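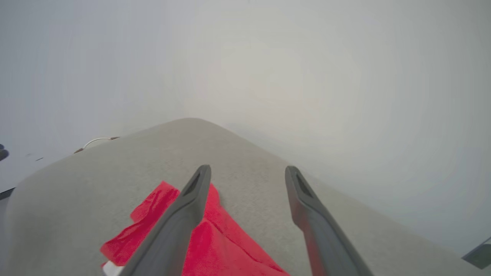 *Fig. 4-1. Light gray upholstery with red fabric.*

## 4. Fabric care: setting up the Bandix upholstery cleaner

This section covers first-time setup and routine use of the Bandix on fixed upholstery. For carpets and stairs, see Section 5. For leather, do not use the machine.

### 4.1 Before you start

1. Find the care label on the furniture. It is normally under a seat cushion or on the frame below the seat.
2. Check the cleaning code against the table.

| Code | Meaning | Use the Bandix? |
|------|---------|-----------------|
| W | Water-based cleaners | Yes |
| WS | Water or solvent | Yes, low flow only |
| S | Solvent only | No |
| X | Vacuum only | No |

3. Remove throws, blankets and loose covers. Wash them separately according to their own labels.
4. Vacuum the surface with the dry nozzle, including seams and the gap behind the seat.

**Caution:** Colored fabric left on damp pale upholstery can transfer dye. Keep it off until the surface is fully dry.

### 4.2 Colorfastness test

1. Mix a small amount of Tidatis solution at the strength given in 4.3.
2. Dampen a white cotton cloth and press it on a hidden area for 90 seconds.
3. Inspect the cloth. If any color has come off, stop and contact the furniture maker.
4. Let the test area dry and check it again in daylight for rings or a change in texture.

### 4.3 Filling the clean tank

1. Switch the machine off and unplug it.
2. Lift the clean tank straight up by its handle. Do not tilt it.
3. Fill to the lower line with warm tap water, then add one capful of Tidatis.
4. Close the cap until it clicks and seat the tank on the valve.

**Note:** Do not add fabric softener, bleach or dish soap. Foam in the recovery tank will trip the float and stop suction.

### 4.4 Cleaning

1. Attach the three-inch hand tool and press the hose collar until both tabs lock.
2. Set the flow dial to 1 for WS fabrics or 2 for W fabrics.
3. Press the trigger and push the tool forward in a straight line.
4. Release the trigger and pull back slowly over the same strip. Repeat the dry stroke until no more water shows in the clear nozzle.
5. Overlap each strip by half the width of the tool.
6. Work from the back of the seat toward the front edge, then do the arms.

**Caution:** Do not hold the trigger down with the tool standing still. Soaked padding dries slowly and may smell.

Empty the recovery tank when the float rises - on heavily soiled seats this can happen before the clean tank runs out.

### 4.5 Drying

1. Stand loose cushions on edge with space between them.
2. Open a window or run a fan across the surface.
3. Do not use a hair dryer or a space heater.
4. When dry, brush pile fabrics in one direction with a soft brush.

### 4.6 After use

1. Run one cup of plain water through the hose with the flow dial at 2.
2. Empty both tanks and leave the caps off overnight.
3. Remove hair and lint from the nozzle. The clear cover slides off toward the hose.
4. Rinse the Denlow filter under cold water and air-dry it before refitting. Replace it after 190 hours of use.

If suction is still weak with a clean filter, go to Section 7, Fault Finding.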